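Packing course, handout 3 - sheet and bag
Prepared by Blandine Arnaud, Castside

Please lay the pink sheet flat before you start, and look along the long edge. If it lifts from the table, press it down with the hand. 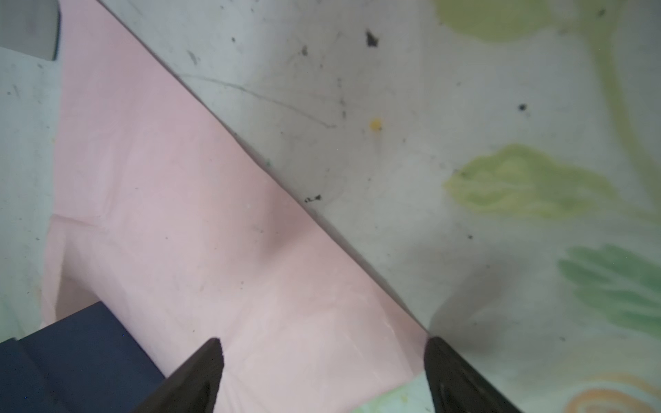
Fig. 1. Pink sheet on the table, long edge lifting a little.

Then take the bag and open it - the flap must stay free. Do not put more than 20 sheets in one bag.

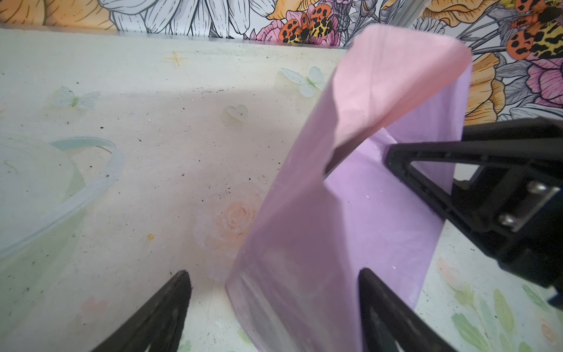 Fig. 2. Bag upright, pink flap to the right.

3 comments · 60 shares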